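FOR IMMEDIATE RELEASE

Drustalix Opens Larger Packing Room in Istcombe

ISTCOMBE, June – Drustalix, the maker of foam cubes for classrooms, play spaces and craft tables, has moved its sorting and packing work into a new room at the Negussie building in Istcombe, and we couldn't be happier with how it's coming together!

The old room had served us well for years, but it was narrow, and on busy mornings people were stepping around each other to get to the shelves. The new one gives us 2,000 square feet on a single level, with a smooth floor that is easy to sweep and space to pass between the tables and the racks.

Most of the furniture is stainless steel. We picked steel tables so they could be wiped down between batches, and they're already picking up the scuffs and smudges of daily use, which suits us fine. Parts and finished pieces go into blue plastic bins on a flow rack. The tracks slope and the bins ride on small rollers, so a full bin put in at the high end makes its own way down to the person who needs it. It's a simple idea and a real pleasure to use.

The first product through the new room is the Gandanska cube, our bright yellow foam block. It comes in two firmness grades, listed in the catalog as 653 (soft) and 657 (firm). Both are the same lemon color, so they are kept apart from the moment they reach the table until the box is taped shut.

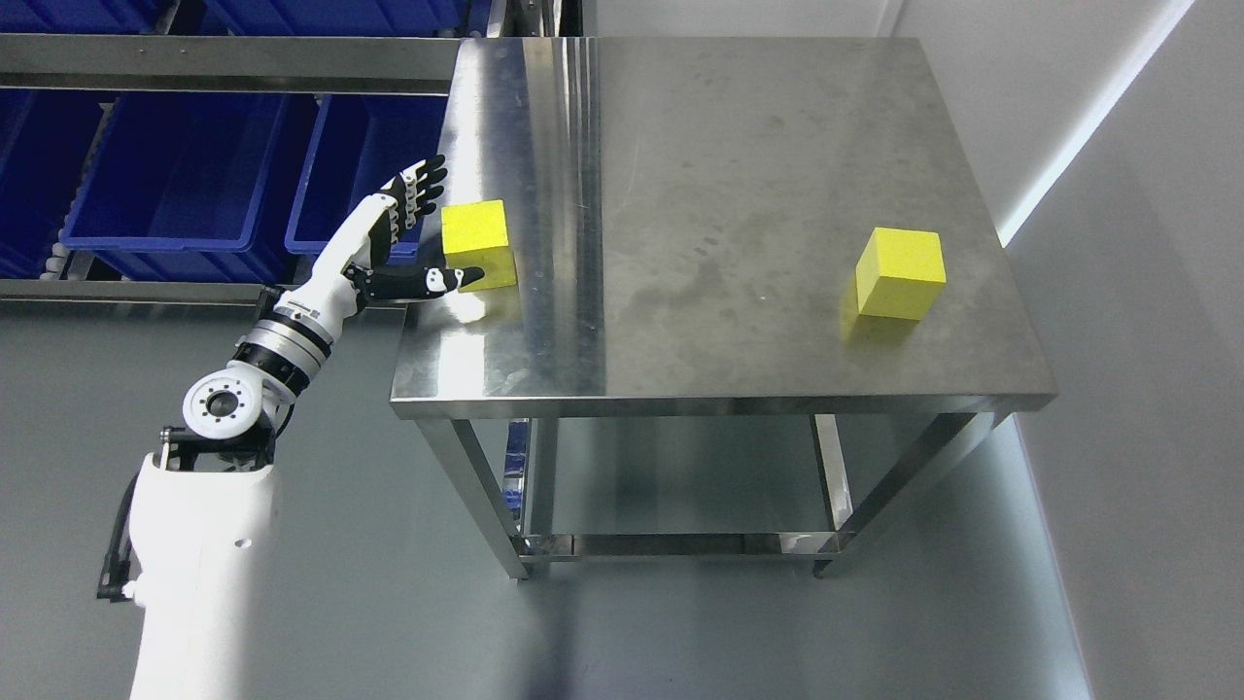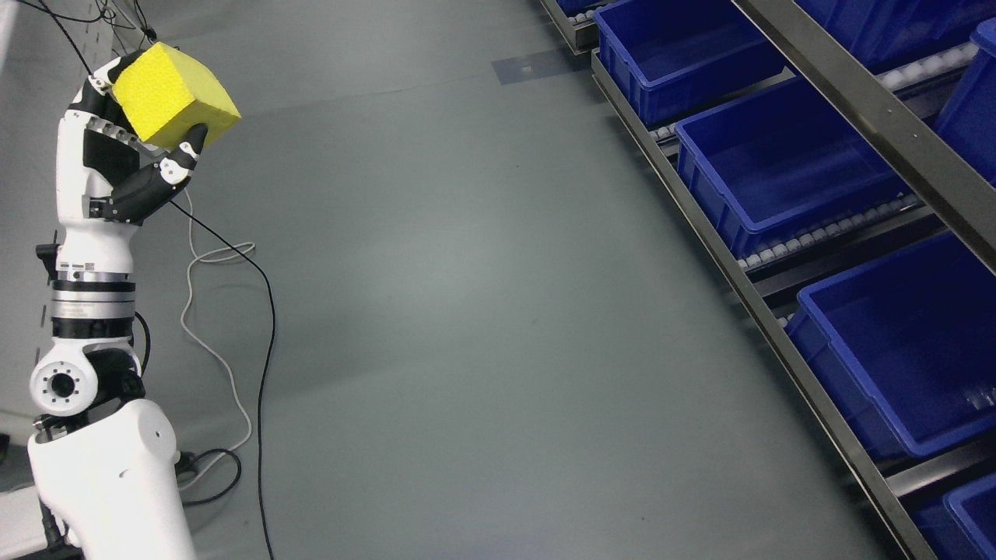 Yellow foam cubes in the Istcombe room.

Orders placed through the Drustalix catalog will ship from Istcombe starting this month. Prices, box sizes and order numbers stay the same, and customers with standing orders don't need to do anything.

Schools and community groups in the area are warmly invited to come see the room. Visits run on Friday mornings and last an hour, with time to handle both grades of cube and ask the packing team anything you like. Please wear closed shoes, and book ahead through the Drustalix front office at the Negussie building.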